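OFFICE ADMINISTRATION 2: RECORDS AND CORRESPONDENCE
Handout 5 — Retention and Disposal
Lecturer: Pravesh Gumede
Issued 29/07/2020

A record is kept for as long as it has administrative, legal or historical value. The retention schedule states that period for each class of record and names the officer authorised to approve disposal. Students should bring the Bernau schedule to every tutorial.
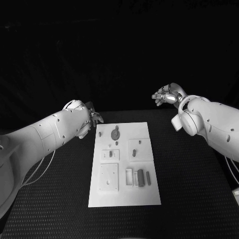
1. Classes of record
Vital records are those without which the organisation could not resume business. Routine correspondence is ordinarily held for two years from the close of the file — not from the date of the last letter. Drafts and duplicates fall outside the schedule unless annotated.
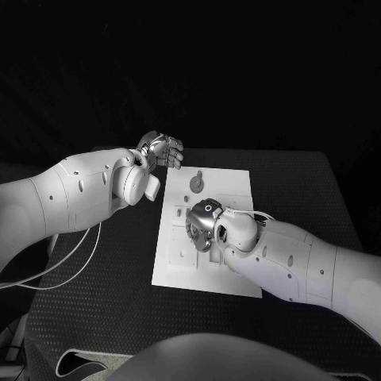

Where an annotated draft differs in substance from the final version, both are filed together and the longer period applies. The Potgieter file, distributed in the first tutorial, contains 13 such drafts and should be read in full.

2. Authorising disposal
No record may be destroyed while it is subject to a request for access, an audit or legal proceedings. The disposal register records the file title, its date range, the method of destruction and the signature of the authorising officer. The register itself is retained permanently.
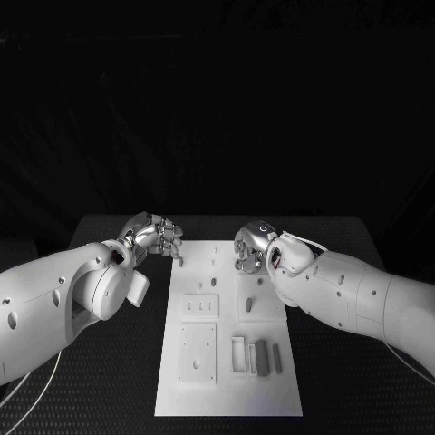

Figure 3. Two white arms over a board of small parts.

Assessment
The written exercise is due in November and is worth 33 per cent of the final mark.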